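Shearer Tenants' Council Weighs Shared Kitchen Rules

Residents of the Shearer building have until the end of the month to comment on a revised set of rules for the shared kitchens, the first full rewrite since the property opened to tenants. The housing manager at Clesen, the nonprofit that runs the building, met with this newsletter to discuss what will change and what will not.

The building has 358 residents and 31 kitchens, one for each corridor. Under the present rules, each corridor sets its own cleaning schedule and settles its own disputes. The manager said that arrangement had served the smaller corridors well but had left others without a clear course of action when a schedule lapsed.

"We were receiving the same complaint from the same four or five kitchens," the manager said. "The written rules told people to work it out among themselves, and they had already tried that."

The draft sets a common standard. Counters are to be cleared by 10 each evening, and dishes may not be left in the sink overnight. Personal food must carry a room number. Common items, such as cups, spatulas and serving spoons, will be listed on a sheet inside the pantry door and replaced from the corridor fund. 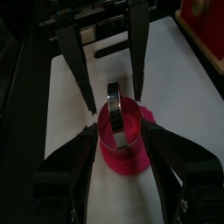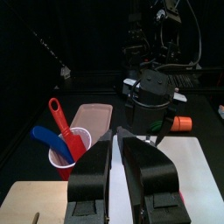

Cups and kitchen utensils.

By the Resident Affairs Desk
3 July 2025

The corridor fund has drawn the most comment so far. Each kitchen would receive $80 a year, paid in two parts, and unspent money would carry over. Several residents have written to ask why the larger corridors would receive no more than the smaller ones.

"That is a fair question, and I expect the figure to be discussed," the manager said. "We began with an equal amount because it was simple to administer. If the comments point another way, the draft can be amended."

Asked about penalties, the manager said that Clesen did not intend to introduce fines. A kitchen that misses the standard on repeated inspections would instead be closed for one day for a full cleaning by Zesex, the contractor already responsible for the stairwells and laundry rooms. Residents would receive six days' notice.

"A closure is an inconvenience, and we recognize that," the manager said. "It should be rare — I would hope to see none in the first year."

Quiet hours and guest rules are unchanged. The draft also leaves in place the ban on hot plates in private rooms, which the manager described as a condition of the building's insurance.

Copies of the draft are available at the front desk. Written comments may be left there or handed to any corridor representative.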